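Bench Robots > Build Guides > Two-Arm Cell

Section 6: Setting Up the Hanger Task

This section assumes both arms are bolted down, homed and talking to the Miston controller (Section 4), and that the wrist cameras are passing video (Section 5). Cut power at the wall before putting your hands past the front rail.

6.1 Preparing the work surface

1. Lay the mat flat from the rack base to the arm mounting plate. Tape the underside of any corner that lifts.

2. Set the red tray on the left side, within reach of the left arm. A small angle to the wall is fine.

3. Stand the wooden rack at the back center. Push down on the base and check for rocking. Shim if needed.

4. Dress the cables. Each needs enough slack for full wrist travel – a cable that is tight at the elbow will pull the arm off its path.

CAUTION: Keep fingers clear of the elbow brackets while the arms are powered. The joints do not stop on contact at default settings.

6.2 Loading and running

5. Place thin plastic hangers on the mat in front of the rack. Etornam Antwi's original task file accepts them piled or laid flat.

6. Put one folded cloth in the tray.

7. Load the task in Kodier and open the fixed and wrist camera views side by side. 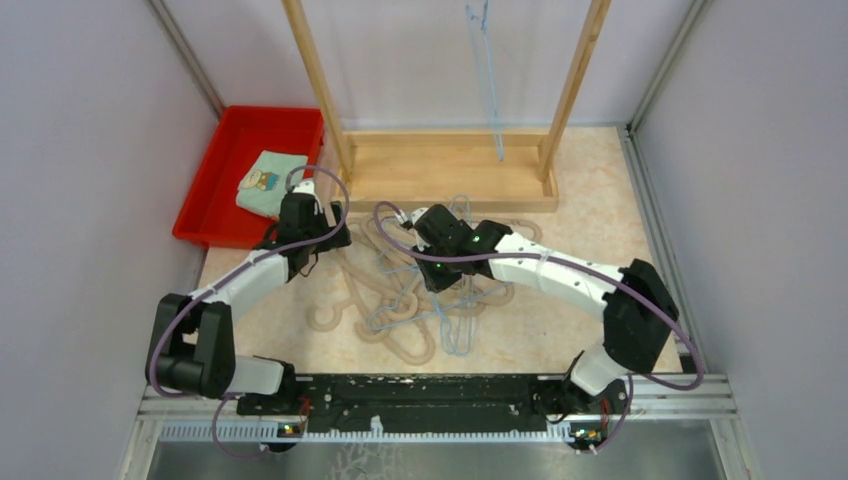
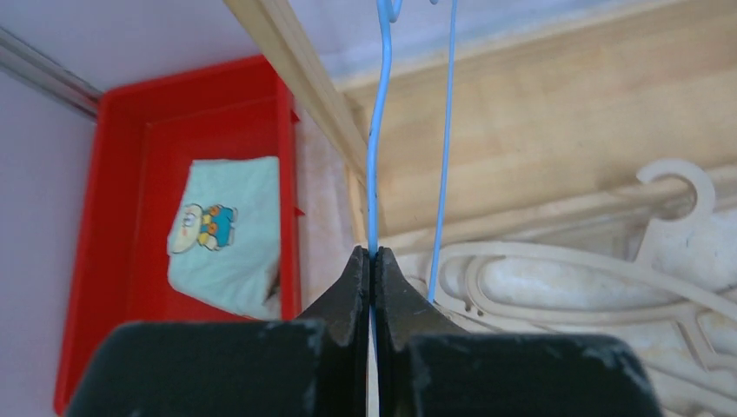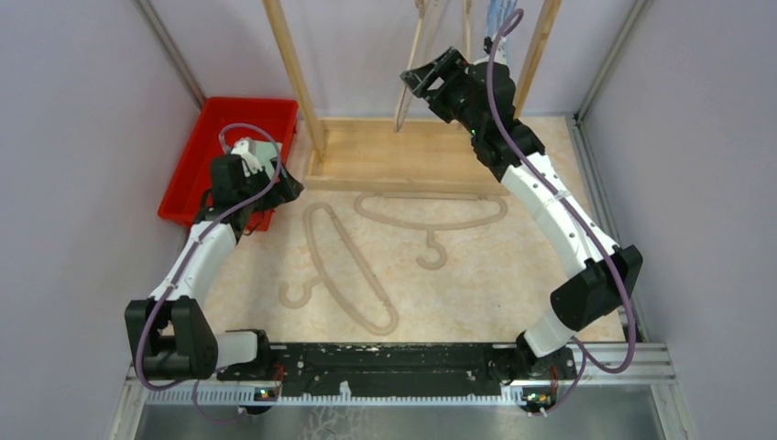
8. Set the joint speed limit to 500 for the first run. Units are controller steps per second. Do not raise it until the arms have finished a full cycle without a fault.

9. Jog each gripper to its lowest working point and save that height. Our values were 1,902 for the left arm and 2,788 for the right. Yours will differ with mat thickness and the way the shoulders were shimmed.

10. Close each gripper on a single hanger and lift it slowly. If it slips, raise the grip force one step at a time. Too much force bends the thin ones.

NOTE: A hanger seen edge-on is hard to pick out in the wrist view. Change the wrist angle before changing the detection threshold.

11. Start the cycle with one hand on the stop switch. Stay there for the first six cycles.

6.3 If a hanger snags

Stop the cycle, open both grippers from the Kodier panel and cut power. Support the forearm before the brakes release – earlier Giraldo joints drop without warning. Free the hanger by hand, then re-home both arms. A saved height can shift after a hard snag, so repeat step 9 for the arm involved.

Corrections to this section go to Matilde Brandão.

Related sections
Section 4: Homing and Joint Limits
Section 5: Wrist Camera Wiring
Section 7: Recording Runs with Didesora
Spare Parts and Fasteners

Last updated: April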